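Courses > Automation Workshop > Unit 4 > Handout: Setting up the table cell

Unit 4: Setting up the table cell, from bare simulation to first pick

Reading time: 5 minutes 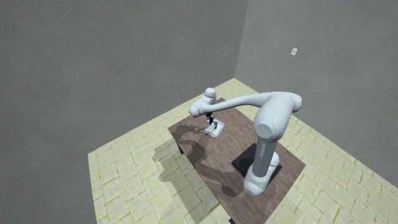

Last week we finished with the arm's joints moving one at a time from the sliders. Now we get to the good part, where the arm has a place to stand, a tray to work over and a job to do. Everything in this handout is done in the simulated cell first. Please work through it before you go near the real one in the Narkano room, as the same numbers carry across and it is far nicer to find a mistake on screen.

1. Fix the base before anything else

Every position in the cell is measured from the base of the arm, so the base has to be settled first. In Trotari, load the table, then the mounting plate, then the arm, in that order. If you load the arm before the plate it will sit at table height and sink into the plate when you add it, and you will spend a happy half hour wondering why the gripper is always slightly low.

Check that the plate is flat on the tabletop and that the arm's foot is centred on the plate. Then lock both. The lock is easy to forget, and an unlocked plate can be nudged with the mouse without you noticing.

Write down where the base is, measured from the nearest corner of the table. You will need this when we match the simulated cell to the real one, and "it was in the middle somewhere" has cost people whole afternoons.

2. Give the arm room

The tray should be far enough away for the arm to reach over it with the elbow comfortably bent. Beginners nearly always put the work too close. It feels tidy, but the arm then has to fold up on itself, and folded arms bump into their own base. Too far is bad as well: near full stretch, a small move of the gripper can ask for a very large move of the joints, and you get that sudden lurch we saw in the first demonstration.

Start with the centre of the tray 500 mm from the centre of the base. That is a starting point only. Move the arm over all four corners of the tray and watch the elbow and wrist as it goes. If either one swings round suddenly between two corners, shift the tray a little and try again.

3. Set the tool point

The arm knows where its wrist flange is. It has no idea what you have hung on it until you say so. The tool point is the spot between the fingertips where an object is held, and for our gripper it lies 188 mm below the flange. Enter this in the tool settings under Z, and leave X and Y at zero.

Now for my favourite test in the whole course. Place the tool point on a marked spot on the tray and turn the wrist slowly, keeping the gripper pointing straight down. The tips should stay over the spot. Next, tilt the gripper a little each way with the tool point held still. If the tips swing away from the mark, your length is wrong. It takes two minutes and it is lovely to watch when it comes out right!

4. Teach the tray

Use three corners of the tray: the origin, one along the X edge, one along the Y edge. Touch each with the tool point and store it. The software works out the rest, including any twist, so the tray doesn't have to be square to the table. I would rather you left it at an angle for this exercise — it shows whether you have taught the frame properly or have just been lucky.

Save the frame as TRAY_A. Don't use spaces in the name, as the Danditz controller drops everything after the first one.

5. The approach

Never go straight to an object. Go to a point above it, then come down in a straight line, slowly. The pattern for one pick is:

move to above the object, at normal speed
open the gripper
move down in a line, at low speed
close the gripper and wait for it to settle
move up in a line, at low speed
carry on, at normal speed

Small upright parts are the fussy ones. They tip over if a finger brushes them on the way down, so check the line of approach from two sides of the view. From one side only, a gripper that is well off to the left can look perfectly placed.

6. When it goes wrong

Error 2842 means the target can't be reached with the elbow in its present position. Check the tray frame first, then the tool length. Only after that should you start changing the arm pose.

Arm stops short of the tray: the tool length is probably too big.
Tips press into the tray: tool length too small, or the plate was added after the arm.
Good at one corner, poor at the opposite one: teach the three corners again, with more care over the Y edge.
Everything is off by the same amount: somebody has moved the base. Back to section 1.

For next time

Bring your saved cell with TRAY_A taught and one clean pick running. Read chapter 4 of Fernandes on tool frames, and skip the algebra at the end if it puts you off — we will do that part together on the board. Those who finish early can teach a second tray on the other side of the base and see how much of the program has to change. (Very little, if you've used your frames well.)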